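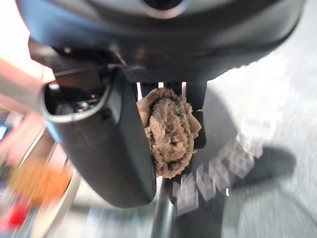 Photo: Valentina Navarrete / Iratico. Wrist camera view.

Section 4. Gripping soft and irregular items

Read section 3 first (power-up, stop button, homing). This part covers good practice for picking things that crush, crumble or shed. Applies to all Fevier two-finger cells at the Zellorer and Cabanatuan sites.

4.1 Before the first pick

1. Stop button tested this shift. Not yesterday. This shift.
2. Finger shells wiped, both inner faces. Dry cloth, no solvent.
3. Look into the open top of each finger. Screws seated, nothing rattling. If one is backed out, tag the cell and stop.
4. Check the band near the top of the finger. Frayed or slipped = replace before running.
5. Camera window clean. Smears look like texture to the grasp software and you will chase that for an hour.
6. Load the SOFT profile. Force limit 12 percent. Do not borrow the BOX profile and turn it down, the closing speed stays wrong.

Note: force limit goes back to the default of 65 percent after any controller restart. Check it agian after a power dip.

4.2 Setting the grip

1. Jog to hover over the item. Slow mode, one hand on the enable switch.
2. Line up so the item sits between the inner faces, middle of the pad if you can. Lumpy items never sit square. Fine.
3. Close in steps. Wait for the reading to settle between steps.
4. Stop at first steady contact. Folded edges and loose flaps give a false contact, so take one more step and read again.
5. Lift a little and hold for a slow count of five. Watch the camera view and the force reading both.
6. Slipping: open over the tray, regrip. Do not squeeze harder in mid air.
7. Save the grip width with the item name. Use the real name, not "brown thing 2" (we have four of those already).

CAUTION: Pinch hazard. Force limit protects the item, it does not protect your fingers. Hands out of the gap whenever the enable switch is held.

CAUTION: Do not pull a stuck item free by hand with the arm powered. Stop, lock, then open the fingers with the manual release.

4.3 Work surface

- Keep other parts clear of the approach path. Trays pushed back, lids off and stowed.
- Cloths and mats flat. A raised corner catches the fingertip on the way down.
- Strong light from one side washes out pale surfaces in the wrist view. Pull the blind or lower exposure, then redo the reference shot.
- Shadow from the gripper moves with the arm. Do not mark it as an obstacle.

4.4 Crumbs and residue

Dry, crinkly items shed. Brush the pads every 19 picks, sooner if you see bits on the inner faces. Brush down and away from the housing, never up into the open finger tops. No compressed air, it drives grit into the fittings.

Full strip and clean at 1,000 picks. See section 7. Log it with your initials, even when it looked clean.

4.5 Who can change what

Operators: item name, grip width, hover height.
Shift lead: closing speed, exposure.
Arvo Turunen or Impi Lappalainen only: force limit, safety zones, anything behind the password.

If you need a higher limit for an item, write down the item and the reason and send it to Arvo. A changed limit needs a fresh risk check before the cell runs in auto. No exeptions for short runs or demos.

4.6 If it goes wrong

Item dropped: stop, clear, rehome. Don't reach in.
Item crushed: save the log before you clear the fault. The log is overwritten at next start.
Fingers close uneven: stop using the cell. Call Flurina Plattner.
Reading stuck at zero: cable first, then sensor. Section 6.2.

Changed in this issue (November): brushing interval shortened, 4.5 rewritten, old 4.7 moved to section 7. Corrections to Impi Kinnunen please.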